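Home | Data | Changelog | Contact

# Trillanora: drug coverage decisions, in one table

Hi! Trillanora is a table of how health plans decide whether to pay for expensive one-time treatments. I started it in March out of pure annoyance, when I needed to compare three plans and found every answer buried in a different PDF.

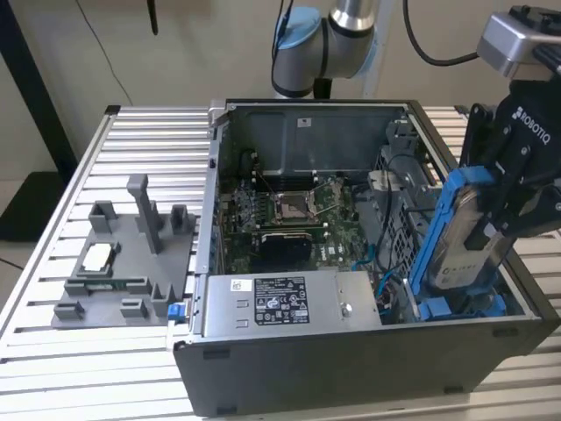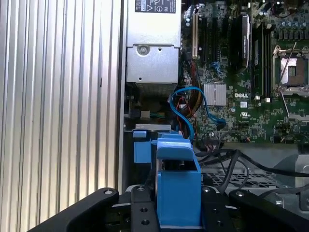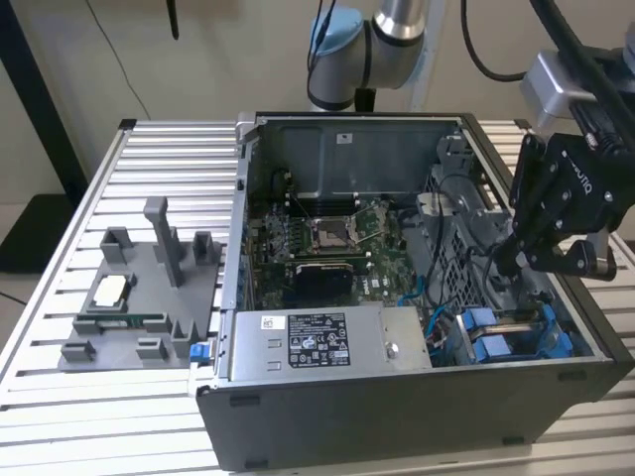
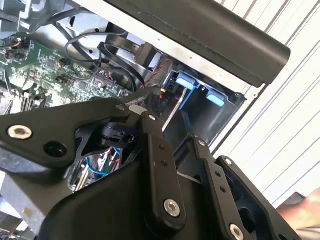 ## What you get

There are 3524 rows, one per plan per treatment, in a plain CSV. Each row has the plan type, the treatment group, the decision (covered, covered with conditions, refused, silent) and a link to the policy text. "Silent" means I read the whole policy and the treatment never came up, which happens a lot more than I expected!

The `conditions` column is free text and kind of a mess. Some plans list up to 40 separate conditions, and I pasted them in as written, typos included. If you only want the tidy part, use `conditions_short`.

## Where it comes from

All of it is from public policy documents. The Heffernan batch was typed in by hand, the Uncombe batch was pulled out with a script called Zudness (in `/tools`, please be gentle with it). I rechecked 20 rows from each batch and fixed 3 dates.

## Please don't

Use this to decide on your own care, or anyone else's. Plans change their rules mid-year and I can't keep up. There's no patient data in here and I won't merge any.

## Known gaps

Prices are list prices only. Installment deals and refunds if a treatment fails are mostly missing.

Related
- Trillanora price notes
- Zudness setup guide
- Glossary of plan terms

Contact | License: CC BY 4.0 | Back to top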